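Fewer demos, more starting positions

Feb 18, 2026

I've been putting this write-up off because the result is a bit dull, but a couple of readers asked what came of the drawer work, so I went through my notes.

The question was simple. If you have a fixed budget of teleoperated demos for a task, should you repeat a few layouts many times, or change the layout nearly every time? Most of our older data was the first kind. It's quicker to collect, and the operators get into a rhythm.

The task is called Grasow in our logs (all our tasks get made-up names). The robot has to open the upper drawer of a cabinet, take an object from the top, put it inside and push the drawer shut. The policy sees the head camera and the joint positions and nothing else.

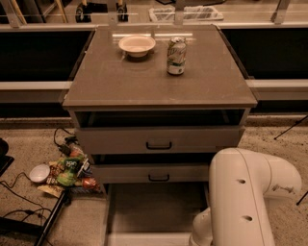 Posted by the author of this blog
Robot learning engineer, Nurcombe

We had 1,185 demos on disk from September. I drew two training sets from them with 600 demos each. The first used only 5 layouts, where a layout means where the objects sit on the cabinet top and how far out the drawer is at the start. The second took demos from as many layouts as I could find. Some demos are in both sets. Same network, same number of training steps, same image crops. I didn't tune anything for the second set, which is the one I was hoping would win.

On layouts close to the training ones, the two policies looked the same to me. Both reached for the handle cleanly and both fumbled now and then when closing. On new layouts the first policy came apart. It would go to where the can used to be, close on air and carry on with the rest of the motion as if it were holding something. The second policy missed too, but it usually missed near the object, and sometimes it backed off and tried again.

The part I didn't expect was the drawer. I had assumed object position would matter most. When I held the objects still and changed only how far the drawer was pulled out, the first policy did almost as badly. A drawer that starts slightly open seems to be a hard case. There is less to pull, and the policy tends to pull the full distance anyway.

I ran each condition 10 times, which is too few to say much about small differences. The gap on new layouts was big enough that I believe it. The retry behavior I'm less sure about – it could come from a handful of demos where the operator slipped and recovered, and those happened to land in the second set. I need to go back and tag them.

We've changed how we collect now. The operator moves something after every demo, even if it's only the bowl. It's slower and people complain about it. Next I want to try the same split on Hayat, the shelf task, where the object can be partly hidden. Still waiting on the new gripper pads for that one.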